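Textiles and Colour, Week 9: Indigo and the blues that came after it

Reading before class: Baláž, chapter 3 (the dye vat), and Procházka's short piece on the Astley mill ledgers.

Indigo is such a strange dye, and I hope you'll love it as much as I do! The pigment won't dissolve in water, so the dyer has to change it first. In the vat it loses its blue and turns a yellowy green. Lift the cloth out, let the air get at it, and the blue comes back while you stand there watching.

Terms to know: vat, reduction, mordant (indigo doesn't need one), crocking, fastness.

The Astley ledgers list 1,838 dye lots, and 835 of them are blues. Look at how many names the clerks had for what we'd lump together as "mid blue". My favourite is "wet slate".

For the tutorial, bring one blue thing from home and try to name its colour in three words or fewer. Menzies group meets in room 33, Erkcombe group stays here.

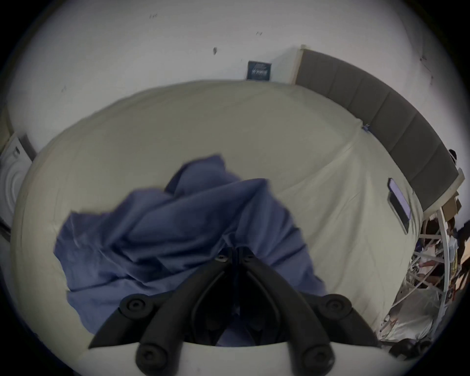
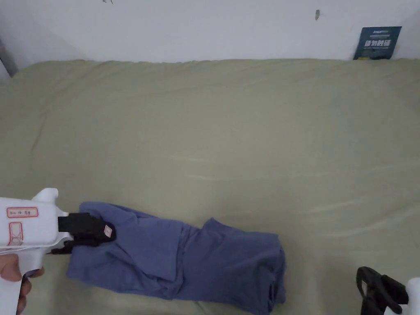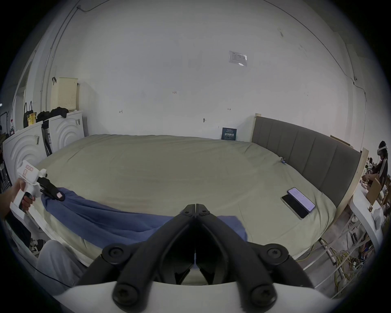
Fig. 4. Crumpled blue cloth on a bed.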